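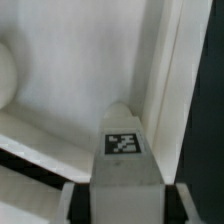 Small blocks go missing when they have no tray of their own, one customer wrote to Flerero in May. The Jostcombe firm has now added an open-top tray to its Jarier range of marked table blocks.

The blocks are white and cube-shaped, with black-and-white square markers. A printed sheet with four larger markers goes on the table between them.

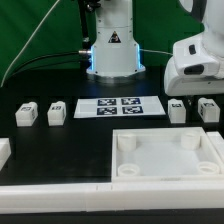

Tray and cups

The new tray is white plastic with raised walls and a marker on the front. Short round cups stand inside - 4 to a tray - and leave room for blocks beside them.
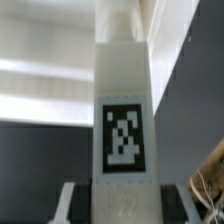 Will the tray be sold without blocks, a reader of the Flerero newsletter asked. It will, from June, through Swanepoel stores. Full sets hold 20 blocks, and 187 have been ordered so far. 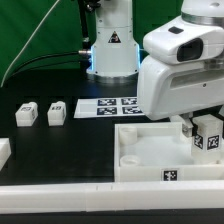
Jarier tray with cups and block, on a black tabletop.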